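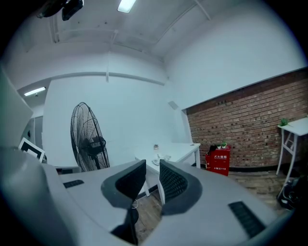
**Steinar Nørgaard**

The Nevine trainer goes on sale in September in two colourways, a pale clay and a dark bottle green, and the shop in Jullimgate that drew it up with the maker Caldeira has 966 pairs to sell. After that the last is going back on the shelf and the style will be retired. Auður Þorgeirsson, who designed the upper and the sole unit, has been working on it for longer than she expected.

"We thought it would be a spring shoe," she says. "The first samples came back and the toe box was too high. It looked like a bowling shoe. I wore them for a week and my brother asked whether I had hurt my foot."

The shoe is named after a ferry that used to cross the harbour at Jullimgate, and the green is taken from its hull. Þorgeirsson grew up near the landing stage and went to school on the boat for two winters. She did not want a picture of it on the shoe. There is a line of white stitching along the side at the height where the waterline would be, and the heel tab has the crossing number, 40, pressed into the leather. The clay pair has the same number, though it is harder to see.

"I don't like shoes that tell you everything," she says. "A lot of the collaborations now come with a story card and a special bag and three sets of laces. People bin the card. We've put in one spare set of laces, off-white, because the green ones show dust."

Caldeira has been making court shoes since before Þorgeirsson was born and had not worked with a small shop before. The approach came from the shop's side. She sent them a drawing and a worn-out pair of their old indoor model, cut in half along the length, with notes in pen on the foam.

"They rang me and asked why I'd cut up the shoe. I said it was the only way to show them what I wanted kept. The old one had a very flat, firm foam and you could feel the floor. The later ones got softer every year. I asked for the old foam and they said they didn't make it any more. Then somebody there found the recipe, and they did a small batch to see."

The small batch was too hard. The second was closer. The foam in the finished shoe is a little softer under the heel than under the ball of the foot, and Þorgeirsson says that most people will not notice the change until they have been standing for a few hours. The outsole is gum rubber on both colourways. She had wanted a white sole on the clay pair and was talked out of it.

"It marked," she says. "I walked to the bus in the rain and back and they were finished. The gum is better. I was wrong on that one and I've said so to everyone who was in the meeting."

The upper is suede with a leather lining round the collar. The suede comes from Brunwood, a tannery that mostly supplies bag makers, and it was the part that cost the most time. The green kept drying too blue. Þorgeirsson had a strip of paint from the ferry, kept in an envelope by a former deckhand, and she carried it to the tannery herself so that they would not have to work from a photograph.

"They laughed at me for the envelope, but they used it. They had the lamp on it and the hide next to it, and we went through one after another until it was nearly dinner time. It still isn't exactly the same. Paint is shiny and suede isn't. In daylight it's right. Under shop lights it goes a bit black."

I ask whether that worries her, given that most of the pairs will be sold under shop lights. She says the shop has been told to take people to the door.

The price has not been announced. Þorgeirsson would only say that it will be higher than the standard Caldeira court shoe and that she would not have agreed to anything silly. A green hooded top and a pair of socks were planned to go with the trainers. The top was dropped in the summer. The socks are still coming, in white with a green band, and can be bought without the shoes.

Sizes are the usual complaint with small releases, and she is ready for the question. The run goes from a 3 to a 13, with half sizes up to 11. The larger sizes were made in smaller numbers and she expects those to go first.

"I have small feet and I know what it's like when they start at a 6 and call it unisex. So we began at a 3. The factory had to cut extra patterns and it added to the cost. It was a long conversation, but I wasn't going to make a shoe I couldn't wear."

There will be no raffle. The shop is opening at 8am on the morning of the release, one pair to each customer, and 20 pairs in each colour are being held back for people who live on the Jullimgate side of the harbour and can show a letter with their address. What is left goes online at noon. Þorgeirsson knows that some pairs will be on the resale sites by the afternoon.

"You can't stop it. I've seen shops make people put the shoes on and walk out in them. I wouldn't like that done to me. If somebody sells them, they sell them. I'd prefer it if they got dirty, that's all."

Her own pair is the third sample, in green, with the stitching slightly too low on the left shoe. She has worn them most days since they arrived and the suede has gone smooth over the big toe. She brushes them on Sundays when she remembers. She doesn't use a spray and doesn't recommend one on this suede, as it flattens the nap and leaves the colour patchy.

She has started on something else for the shop, a low winter boot with a rubber foxing, also with suede from Brunwood. It has no name yet and the maker has not been settled. Caldeira has seen the drawings. She is not sure they want to make a boot.

"They asked whether I was going to cut another shoe in half," she says. "I told them I already had."

The Nevine will be sold at the Jullimgate shop and through its website. Returns are accepted for unworn pairs in the original box, and exchanges for size will depend on what is left.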